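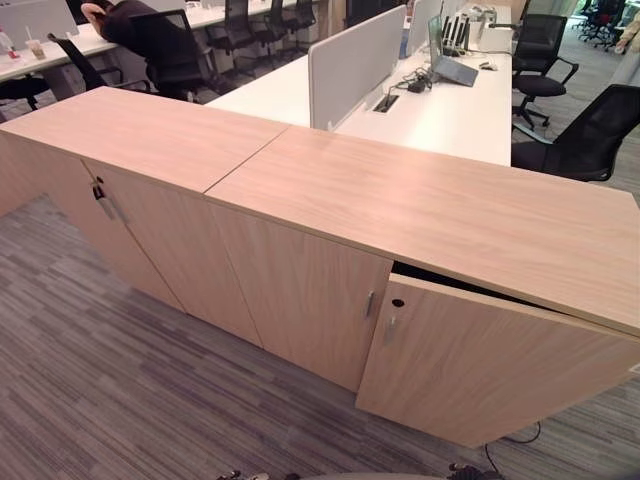 Oak-finish cupboards with silver bar handles.

By Junhao Yao
April

We use cookies to remember your preferences and to see which articles are being read. By continuing you accept our cookie policy.

If you come to St. Brendan's in Skavdale by the side door, you will hear the choir before you see it, and what you are likely to hear, at least in the weeks before Easter, is somebody stopping. The altos go wrong at the same place in the Reproaches every year. They know it, the organist knows it, and by now most of the parish knows it too, having sat through enough rehearsals while waiting to go to confession.

I first went to Skavdale as a visitor, meaning to stay for one Mass and write a few paragraphs on the revival of plainchant in small parishes. I ended up staying through the whole of Holy Week (the parish has a guest room over the hall, with a very good radiator and a very bad mattress) and I have been back twice. So this is a longer piece than I promised, and a fonder one.

The parish has 496 people on its books, and on an ordinary weekend 200 of them might be in the pews. It isn't a wealthy place. The quarry closed, the young families moved down the valley to Citton where the new houses are, and for a long stretch the music at Mass was a cassette player and then a CD player and then, for one memorable Pentecost, nothing at all.

The choir began with three people. Two were sisters who had sung the old chants as schoolgirls and could still get through the Missa de Angelis without a book. The third was Father Feng, newly arrived, who by his own cheerful admission can't hold a tune for longer than a line. "I stood in the middle so they would have something to sing over," he told me. The sisters taught by ear, the way they had been taught, a phrase at a time, over tea. When newcomers asked about the square notes on their four-line staves, they were told not to worry about those yet, and some of them are still not worrying.

Today there are eighteen singers on a good night. One drives a milk truck and has to leave rehearsal by nine. One is a boy of twelve whose voice is getting ready to break, and everybody is being very kind about it and also making the most of him while they can. Several aren't Catholic, or weren't when they joined. A retired dentist told me she had come for the breathing exercises, which her doctor thought would help her chest, and had stayed through two winters before it occurred to her to ask what the words meant. She was received into the Church at the Easter Vigil, and she sang the Litany of the Saints standing with the choir, a little damp around the collar.

I had supposed that there would be quarrels, and there were, though milder than I've met elsewhere. Some parishioners missed the hymns they had grown up with, and said so. Father Feng settled on a mixture: chant for the ordinary of the Mass, an English hymn at the offertory and another at the end, and a sung Latin Mass once a month for those who want the whole thing. An older man who had objected loudly at the start now sits near the front with his eyes shut. I asked whether he had changed his mind. He said no, but he had stopped minding, and that he liked the quiet after the Communion chant more than he liked most hymns.

The real test was Plunda. Every spring the parishes of the deanery walk up to the little shrine there, a stiff climb on a stony path, and for as long as anyone remembers the singing on the way has been left to whoever had breath. Last year the Skavdale choir offered to lead. They took the Litany of Loreto, which is made for walking, with its short call and its shorter answer. By the second bend the whole line had picked it up, the Citton families with strollers included, and those at the back were a good half verse behind those at the front, so that the "ora pro nobis" kept rolling down the hill after the leaders had gone on to the next title. I was somewhere near the middle and got both.

They're going again this year, with a few more singers and, I am told, better shoes. Rehearsals are in the parish hall after the evening Mass, starting at seven thirty, and visitors are welcome to sit in or to join. You don't need to read music. You will be given a seat next to one of the sisters, and probably a slice of cake, and you'll be expected to come in on the second line.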